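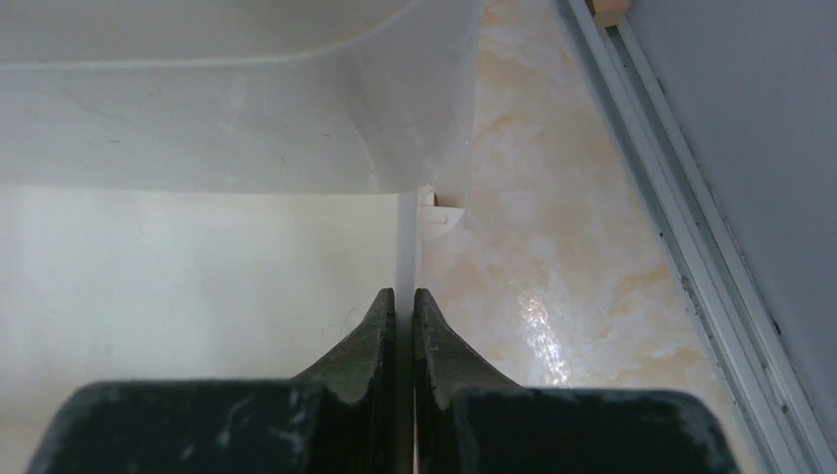
# lovari-playcounts

Play counts and skip rates for 1,691 tracks on Lovari, the streaming service from Rastmont, collected through November by Gaëtan Poulain. One row per track per day, in plain CSV.

Read this before you plot anything.

**What a "play" means.** Lovari says a play is 30 seconds of listening. I have my doubts. Some tracks shorter than that still have counts, and support has never answered my question about them.

**Free and paid listeners** are lumped together. Rastmont claims the free tier "behaves the same". Maybe it does. There is no column here that would let you check.
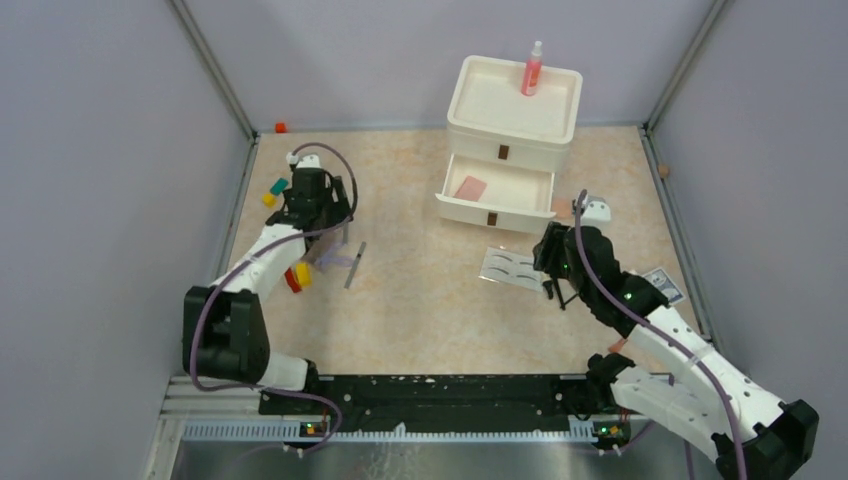 **Known problems**

- `skip_rate` is blank for 700 rows. I left them blank. Please don't fill them with the mean.
- 2 tracks by Mekonnen share an ID.
- `region` is whatever the service reported, VPNs and all.
- Counts on 5 days drop to zero and come back the next morning. Treat those as missing.

The Esero charts use a similar feed and publish a top ten from it. I wouldn't.

**Licence:** CC BY 4.0 for the tables. Corrections by pull request, with the raw row attached.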